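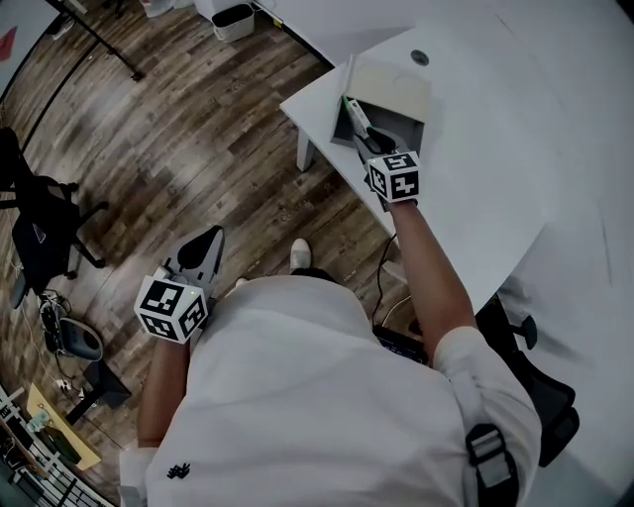
Section 5: Recording a tidy-up chore

Can a machine put a pen back in its box yet? With the Ovard kit, sometimes, and that is a lovely thing to watch! The Ladmont arm manages it well on a desk it knows. Move the box to another room and it gets a lot less sure of itself, so the more examples you record by hand, the better.

Before you start

1. Put on the harness and do up the buckle. The strap should lie flat on your shoulder.

2. Take one gripper in each hand and squeeze both fully, then let go.

3. Check that every marker face is clean. A thumbprint is enough to spoil the tracking.

Note: Keep both grippers at least 400 mm apart during start-up.

Recording

4. Open the box and leave the lid up. Lids are a chore of their own (see Gilchrist add-on, page 85).

5. Reach in slowly from above, close the jaws on the object and lift. Go at the pace you would use with a full cup of tea.

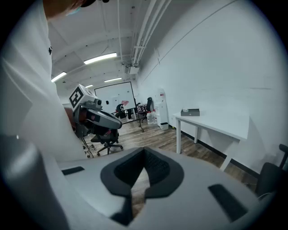 6. Change something before each new take – turn the box, swap the object, stand on the other side of the table. Five takes from five places teach the arm far more than a long run from one chair.

7. Keep the takes where you fumble. Dropping a pen and picking it up again is useful, and some of our favourite results came from clumsy afternoons.

Caution: Cables and chair legs are easy to miss when you are looking down at your hands. Clear a path first.

Caution: Do not put your fingers between the pads while the jaws are closing.

What to expect

Our Vumton starter set holds 431 takes. Trained on those, the arm puts away pens and small tubes nicely, struggles with anything floppy and is still hopeless with socks. Add your own takes and try again on Sunday when the room is quiet. If error 5 shows, restart from step 2.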